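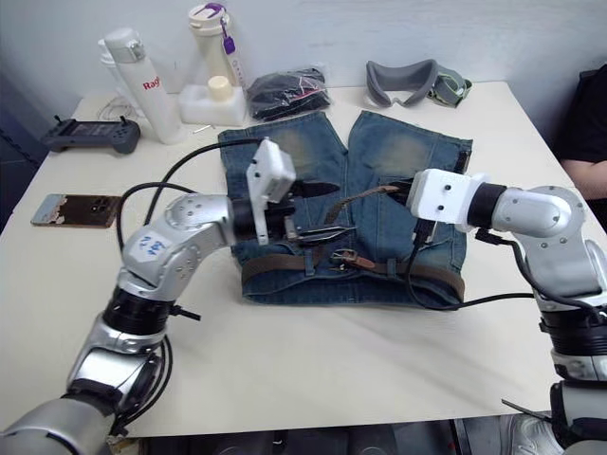 From Page to Stage: Does Gruletti Survive the Trip?
Project report by Liên Tạ
23 November 2018

Gruletti is a children's novel about a ferryman's son who steals his father's boat. It has been a film and, since February, a musical at the Omow Theater in Storport. The program says the musical is "faithful to the heart of the book." I wanted to check that, because people say it about every adaptation.

I read the novel twice (226 pages), watched the film, and saw the stage show from the back row.

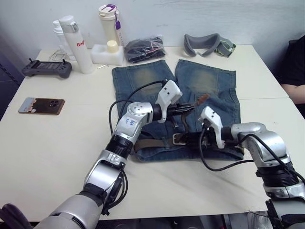 I marked each scene in the book as kept, changed or gone. The film keeps the theft and the storm but gives the boy a talking heron, and I could not find one reader review that had asked for a heron. The musical drops the heron and adds a mayor, who gets the best song and has no reason to be there.

My method has a weak spot. I decided alone what counts as "changed," and another student might be kinder. 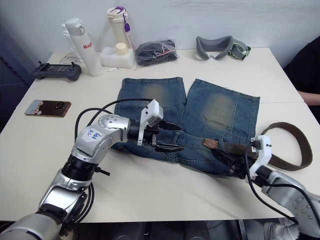
What I found

Of the 53 scenes I marked in the book, the musical keeps fewer than half. That alone proves little – a show cannot run all night. What bothers me is which ones went. Every quiet scene between father and son is missing.
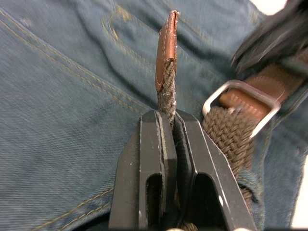 The father is the real test of any Gruletti. In the book he hardly speaks, and we know him by his clothes and his hands. On stage he wears a captain's coat with gold buttons. A braided belt and blue jeans, as in the photo, would be much closer to the man in chapter 2, who ties his spare belt around the oars. The coat looks expensive and tells us nothing about him.

Still open

I have not read Mạch, the sequel, so I can't say whether the mayor was borrowed from it. My teacher thinks he was. I doubt it.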